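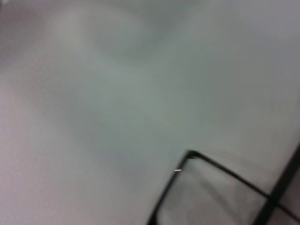
A neighbour tells me you can't touch up a low-sheen wall once it's more than a year old, and that the only fix is to repaint it corner to corner. I'd like to know if that's true before I go and buy more paint.

The wall is in our hallway in Wulik. It was painted six years ago in a grey called Mahuika, from Hiltness, and I still have a third of the tin. We took down a row of picture hooks in May and I filled the holes, sanded them and dabbed the leftover paint on with a brush. Every spot shows. Straight on they look fine, but from the front door in the afternoon they're shiny, and a couple look a bit darker as well. I gave them a second coat and it got worse.

Same tin, same colour, kept in the laundry with the lid on. I stirred it properly. Is the paint off, or have I done something wrong? We had a quote of $1,000 to do the whole hall and I'd like to avoid that. I'm happy to do a bit of work myself but I don't want to do the ceiling.

Asked by lowsheen_laundry
Home and garden > Painting > Interior walls

sixpatches

Your neighbour is mostly right, but "more than a year" isn't a rule. It depends on the light, what the wall has been washed with, and the sheen. Flat paint touches up quite well. Low-sheen sometimes does. Anything shinier, forget it.

You've got a few things going on:

The filler. If you didn't prime it, it soaks up paint differently from the wall and the finish dries uneven. That's usually the shiny or dull spot you see from the side. More coats over the top just build up a bump.

The brush. The wall was rolled, so it has a slight texture. Brush marks catch the light from a low angle even when the colour is perfect.

The colour. The wall has faded a bit and the tin hasn't. Greys are a pain for this, they go warm or cool depending on what's around them.

What I'd do is sand each patch back with fine paper until you can't feel an edge with your fingertips, wipe off the dust, and spot prime only the filler. Let it dry overnight. Then use a mini roller, nearly dry, and feather out past the patch. I use the Zello ones with the 6 mm nap, but check what your wall was done with and match that. Do one patch first, down low somewhere, and look at it the next day at the time of day it bothers you.

If it still shows, roll that one wall only, from corner to corner. You don't need to do the whole hall. A hallway wall takes a morning if you've moved the furniture -- and no, you don't have to touch the ceiling, just cut in along the cornice. Box the old paint and the new tin together in a bucket before you start so there's no change halfway along.

mahuika_road

Just hang something over it. We have had 14 frames up for years and I couldn't tell you what's behind them.

tin_and_a_half

Agree with the first reply about primer, but check the old tin too. If it smells sour or has bits of skin in it that won't stir out, strain it or chuck it. Ours was kept in a shed and had gone lumpy after two winters. Don't pour it down the sink, the council drop-off takes it.

When you buy more, take the old lid in. Hiltness read the formula off the sticker on mine, but the base had changed and the new tin came out slightly off. Get a sample pot first and paint it on a bit of card, two coats, then hold it against the wall in the afternoon.

Also wait before you judge it. Mine looked awful on day one and was a lot better after 7 days. Still not invisible from the stairs.

lowsheen_laundry

Thanks all. No primer on any of them, so I'll sand back and try one behind the door. Does it matter if the primer is white, or should I get it tinted?

sixpatches

White is fine under a mid grey. Two thin coats of the colour over it.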